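### 솔레노이드 분류 셀이 멈춘 이야기 (1/7)

5월 내내 붙잡고 있던 고장 이야기를 이제야 풀어 봅니다. 좀 길어요. 커피 한 잔 들고 천천히 읽어 주세요 :) 저희 Susurgate 작업실에서는 로봇이 솔레노이드랑 배선 묶음을 집어서 옮기는 일을 하는데, 어느 날 새벽에 그리퍼가 부품을 문 채로 딱 굳어 버렸습니다.

### (2/7)

에러 코드는 1068, 그리퍼 힘 초과. 처음 보는 번호라 매뉴얼부터 뒤졌는데 설명이 딱 한 줄이더라고요. "파지 대상을 확인하십시오." 네, 확인이야 했죠… 그날 작업 로그를 53번째 집기까지 하나하나 넘겨 봤는데, 그 앞까지는 정말 얌전하게 잘 돌고 있었어요.

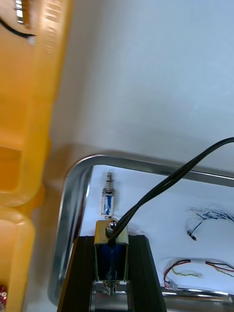
로그에서 제일 먼저 눈에 걸린 건 힘 설정값이었습니다. 원래 2000이어야 하는데 3000으로 올라가 있었어요. 작은 부품이 자꾸 미끄러진다고 제가 전 주에 올려 놓고는 까맣게 잊은 거죠. 범인은 접니다. Baldur Thoroddsen 님이 옆에서 조용히 차를 따라 주시는데 어찌나 민망하던지요.

### (3/7)

그런데 값을 되돌려도 또 멈추는 거예요! 이틀을 헤매다가 Rocío Retamal 님께 로그를 통째로 보냈더니, 답장이 "케이블 쪽은 봤어?" 한 마디였습니다. 솔레노이드 몸통만 생각하고 거기 달린 케이블은 계산에 넣지를 않았던 거예요. 몸통을 들어 올릴 때 케이블이 어딘가에 걸려서 팽팽해지면, 그 당기는 힘까지 센서가 그대로 읽어 버립니다.

### (4/7)

이게 왜 안전 문제냐 하면요, 팔이 멈췄다고 힘까지 빠지는 게 아니거든요. 당겨진 케이블이 갑자기 풀리면 부품이 튈 수 있습니다. 저는 그날 아무 생각 없이 손부터 넣으려다가 Libor Vondráček 님한테 크게 혼났어요. 지금 생각해도 고마운 꾸지람입니다.

### (5/7)

그래서 저희가 바꾼 순서를 적어 둡니다. 비슷한 작업 하시는 분들은 편하게 가져다 쓰세요.

1. 멈추면 비상정지부터 누르고, 팔 전원이 내려갔는지 표시등을 봅니다.
2. 케이블이 어디에 걸렸는지 눈으로만 따라갑니다. 아직 손은 안 넣어요.
3. 부품을 받칠 것을 먼저 대고, 그다음에 그리퍼를 수동으로 엽니다.
4. 배선 묶음은 노란 케이스 안에서 칸을 나눠 둡니다. 파랑·흰색 꼬임선과 빨강·검정 묶음이 한 칸에서 엉키면 하나를 집을 때 다른 하나가 딸려 올라와요.

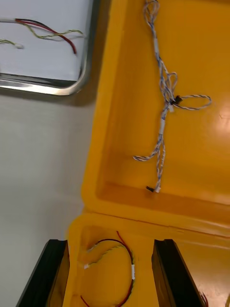
5. 다시 돌리기 전에 힘 설정값을 소리 내어 읽습니다. 우습지만 저한테는 이게 제일 잘 듣더라고요.

### (6/7)

소프트웨어도 조금 손봤어요. 들어 올리는 첫 구간을 천천히 가게 하고, 거기서 힘이 계속 늘면 멈춰서 버티는 대신 부품을 도로 내려놓게 했습니다. 이 부분은 Fidel Carrasco 님이 거의 다 짜 주셨고, 저는 옆에서 간식 담당이었습니다 ㅎㅎ

### (7/7)

그 뒤로 1068은 아직 안 떴습니다. 다만 가는 꼬임선은 여전히 가끔 놓쳐서, 손가락 끝에 붙일 패드를 몇 가지 시험해 보려고 해요. 써 보신 것 중에 괜찮은 재질 있으면 댓글로 꼭 좀 알려 주세요!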